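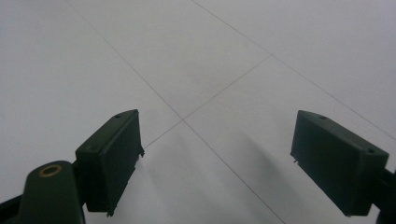 Two green fingers and a lot of floor. The gripper is open and holding nothing.

Can a Kit Teach a Robot to Pick Up Your Stuff?

Suppose your room is a mess. There are socks under the desk and a ball has rolled off somewhere. Now suppose a box comes in the mail, and the box says: "Teach a robot to tidy up!" Would you believe it?

The Folby Grab Kit says something very close to that. It is sold by a company called Puton, and it is meant for schools and for kids at home with a grown-up nearby. We read the ad, we read the booklet, and we tried the gripper on a tiled floor. We have some doubts, and we'll tell you what they are.

What do you get?

Mostly you get a gripper. A gripper is a robot's hand, but don't think of your own hand. Yours has five fingers that bend in lots of places. The Folby has two, and they are flat blocks that face each other like a pair of bookends. To pick something up, the blocks move together and squeeze. To let go, they move apart.

You also get a small camera that rides along on the gripper, so it sees what the gripper is reaching for. And you get the booklet, which is 11 pages long and has a cartoon robot on the front who is juggling. Your kit can't juggle. Please remember that when you look at the cartoon.

So where is the robot?

Good question! There isn't one in the box. You are the robot. You hold the gripper in your own hand, walk up to things, and pick them up while the camera records. The ad does say this, but in much smaller letters than the part about tidying up.

People who build robots really do work this way sometimes. A robot doesn't know what "pick up the ball" means. One way to teach it is to show it, over and over, what picking up the ball looks like. Each try that gets recorded is called a demonstration, or demo for short. A computer program goes through the demos and looks for patterns. When the ball is here, the fingers go there. When the ball is between the fingers, they close.

It's a bit like learning to tie your shoes by watching somebody else's shoes get tied. Watching it one time probably wouldn't be enough. Watching it again and again might be, if you paid attention.

How many demos does it take?

The booklet says to record 300 for one object. That's one object! If you want your robot to know about balls and also about socks, you have to start again with the socks.

And they can't all be the same. If the ball is always in the same spot, the program may only learn to reach for that spot. Move the ball over by the width of a floor tile and the poor thing could squeeze thin air. So you have to keep changing where the ball is, and where you start from, and which way you come at it.

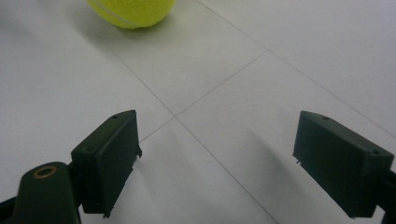
Jasmina Nikolovski wrote to us to say that her class recorded demos for 4 afternoons in February and that the kids were good at it by the end, much better than at the start. But what had the robot learned? Her school doesn't own a robot arm, so there was no way to find out. She said she would still use the gripper again, only she'd tell the class first that the arm costs extra.

That is our biggest doubt too. The arm is called the Itmont, and you have to buy it separately. Without it, your demos sit in a folder. You have done the teacher's job and the pupil never showed up to class.

Is a ball on a bare floor a fair test?

It's a fair place to begin. A bright yellow-green tennis ball on a pale floor is easy to spot, for you and for a camera. There's nothing else lying around to mix it up with.

Your room isn't like that. A sock on a striped rug is harder to see, and socks are floppy, so they never look quite the same way twice. A marble might be too small for two flat blocks to pinch. What about a glass of water? Don't try it. We mean that.

When an ad shows you a robot doing something clever, try asking these questions:

What was it picking up?
What else was on the floor?
How many times did it miss before the time they showed you?
Was a person holding it?

The Folby ad answers only the last one.

Should you ask for one?

If you like making things work and you don't mind doing the same job many times, you may enjoy the gripper. Squeezing a ball with robot fingers is fun, and aiming them is trickier than you'd guess. The booklet explains demos pretty well once you get past the juggling.

If you want a clean room by the weekend, pick up the socks yourself.

Try it without the kit

Get 3 things from around the house: something round, something floppy, and something flat, like a playing card. Put them on the floor. Hold your hands out stiff with your fingers together, and use only your flat palms to lift each one. Which is hardest? Now close one eye and try the card again.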